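3.2 Kontaktflächen und Abrieb

Die Haftung beim Umgreifen glatter Behälter hängt vor allem vom Zustand der Auflage ab. Für die Reihe Nolik wurden 1.170 Griffe ausgewertet, verteilt auf 26 Haushaltsgegenstände.

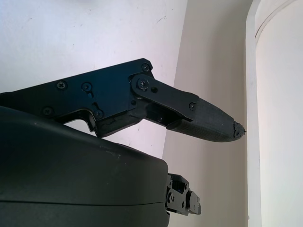 Abb. 4. Fingerauflage, Nahaufnahme.

Verschleiß setzt bevorzugt dort ein, wo die Auflagefläche schmal wird. Bei der fein strukturierten, dunkelgrauen Auflage in Abb. 4 betrifft er die Spitze — der Rand wirkt dort ausgebrochen und leicht ausgefranst. Für flache Teile wie Deckel und Besteck wurde die Spitzenzone daher getrennt bewertet.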